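Sodham Player Lives

A small set of short biographies of high school and small-college football players, written up from yearbooks, game programs and family letters. Version 2.

What's in it

There are 210 biographies, one per text file. Each one covers a player's childhood, school years, time on the team, and whatever came after - jobs, moves, coaching, kids, illness, old age. A lot of these people never had a page anywhere, and some of their stories are terrific! One left tackle went on to run a ferry. Another played a single season, then taught band for most of his life and apparently never mentioned football to his students.

The files are plain text, UTF-8, one paragraph per line. File names are the player's last name, first name and school, all lowercase with underscores. Where two players share a name and a school, the younger one gets a "b" at the end.

Fields at the top of each file

name: as printed in the yearbook, nicknames in quotes
school: the name used at the time, even if it has changed
position: the main one, or "several"
years: seasons played
sources: short codes, explained in sources.txt
life: "full" or "partial", depending on how far past graduation we could follow the person

Birth and death dates are only filled in when we had a printed source. If the field says "unknown", please leave it that way in copies you share, and send us a note if you have something better.
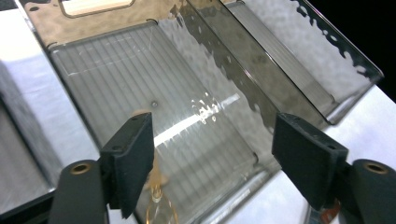
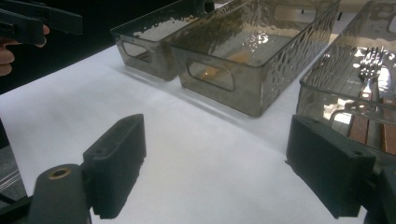
Smoky clear plastic storage on a white surface.

How the texts were made

Jonatan Haugen did the reading and most of the writing. Stellan Sandberg checked names, seasons and schools against the programs, and he caught plenty (thank you, Stellan!). When two sources disagree, the text follows the earlier one and the other version goes in a line starting with "alt". We kept the families' own wording wherever they said we could, so the tone jumps around a bit from file to file. We like it that way.

What changed in version 2

- 20 new biographies, mostly linemen and kickers
- the Surdu school files now use the right team colors
- page numbers added to the source codes
- Juvison export dropped, since the plain files open in it fine

Known gaps

Team managers and trainers are barely covered. Coaches only show up if they also played. Scores come from the programs and weren't checked against newspapers, so please don't build a stats table on them.

Using it

Free to read, copy and quote with credit to "Sodham Player Lives". Living players can ask for changes or removal at any time, and we do those first. Sernance hosts the download, and the next update is planned for November. If your uncle or grandfather played and he's missing, write to us - we'd love to hear about him!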